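The rulebook at Drivthorpe runs to 60 pages, and I'll admit I expected to nod off somewhere near the front. I didn't! Most of it is plain advice on how to show a robot a chore by hand — keep cables along the forearm, start with the fingers open, clear your throat and your schedule, and never rush a box.

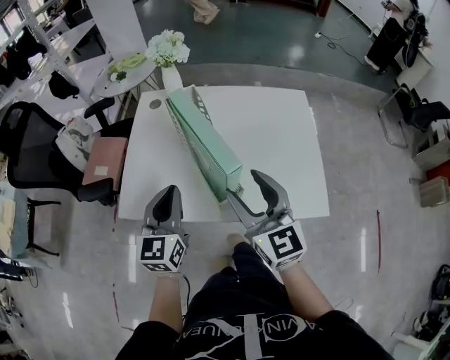 Over at Dizon, one trainer wrote back to say the rule on rest breaks matters more than all the others put together, and that tired wrists make for sloppy grips long before anyone feels tired.

The September draft listens to that. It asks for a pause after every 60 recordings and a fresh check of the marker cubes before starting up again. Levedex, which kept 2,224 recordings under the older rules, went back and threw out 638 of them — a painful afternoon, I'm told, and one they'd gladly repeat.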